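Brostano Opens Up Its Two-Arm Planning Software

Dec 25, 2021
By Oana Marinescu

Last updated: 4:12 p.m.

If you have ever tried to pull one pair of scissors out of a drawer full of scissors, you will have some sympathy for the people at Brostano, the small software firm on the second floor of the old Quiroga building, who have spent most of the year teaching a pair of robot arms to do that kind of thing without banging into each other. This week they put their planning software, which they call Josero, out on the web for anyone to download and try, free of charge for schools and hobbyists, and I went over to hear about it (and was given a very good cup of coffee while I was there).

Josero sits between the cameras and the motors. It takes what the wrist cameras report, makes a guess at where each tool lies and which way it points, and then works out a path for both arms together, so that one can wait politely while the other reaches in. Earlier versions planned for each arm separately and simply stopped everything when the two came too close, and that happened a lot.

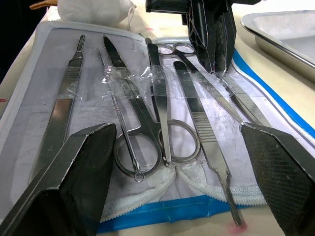
What happens when the software isn't sure what it is looking at? It slows the arms, asks for another view from a different angle, and if the second view doesn't settle the matter it leaves the tool alone and flags it for a person to check.

Géza Bodnár, who wrote most of the planner, told me that shiny steel gave the team more trouble than anything else, as a bright reflection can look to the software like the edge of a tool. The team went through 1281 recorded runs by hand to mark the bad guesses, a job he described as "a long February that lasted until summer." The new release also comes with a replay viewer, so you can step back through a run and see what the planner believed at each moment, and I have to say that even I could follow it, with a little help!

There are 38 known problems listed with the download, most of them small. A paid version with phone support will cost $399 a year, and a workshop for beginners is planned at the Sturkow library once the holidays are behind us.

Comments

rusty_hinge: Does the replay viewer run on an older laptop? Mine is slow but loyal.

Dell P.: Ran it on a seven-year-old machine last night. The viewer is fine, planning takes a while.

marigold44: Lovely article Oana. Please post the workshop date when you have it, my grandson would like to go.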